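Categoría: Manuales > Seguridad doméstica > Alarmas de agresión

4. Puesta en servicio del pulsador de emergencia Saltley

El pulsador Saltley envía un aviso silencioso a la central receptora cuando la persona usuaria se siente amenazada. No sustituye la llamada a la policía ni las medidas de protección dictadas por un juzgado.

4.1. Cargue el pulsador durante 40 minutos.
4.2. Mantenga pulsadas las dos teclas laterales hasta oír un tono breve.
4.3. Introduzca el código de instalador 377 y confirme.
4.4. Registre al menos dos contactos. No incluya a ninguna persona sujeta a orden de alejamiento.
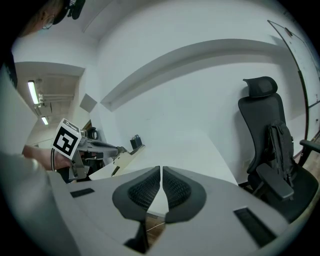 Fig. 4. Pinza manual de dedos gris oscuro; a la izquierda, otra con marcador blanco y negro.

NOTA: la memoria interna admite 3,000 registros. Al llenarse, se sobrescriben los más antiguos. Descargue los que puedan servir como prueba en una denuncia.

4.5. Elija el modo de aviso: silencioso (predeterminado) o con sirena.
4.6. Haga una prueba desde cada habitación. La central contesta con el mensaje «Prueba recibida» en un máximo de 22 segundos.
4.7. Si no hay respuesta, acerque la base Drandeo a una ventana y repita el paso 4.6.

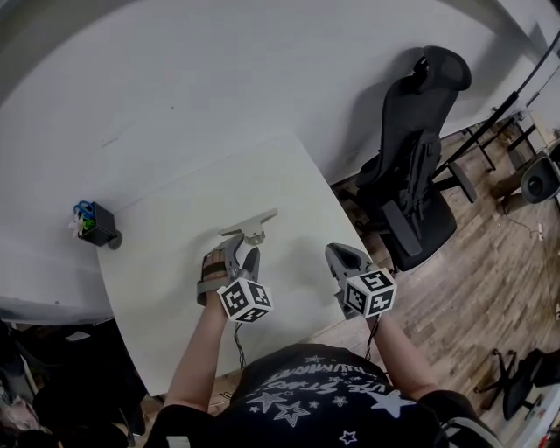 Fig. 5. Dos pinzas manuales con marcadores cúbicos sobre mesa blanca.

PRECAUCIÓN: no active el modo con sirena si convive con el presunto agresor. El sonido delata la posición del dispositivo.

4.8. Anote el número de serie en la hoja de entrega y fírmela.

Revisión técnica: Yanling Han. Próxima revisión del apartado: marzo.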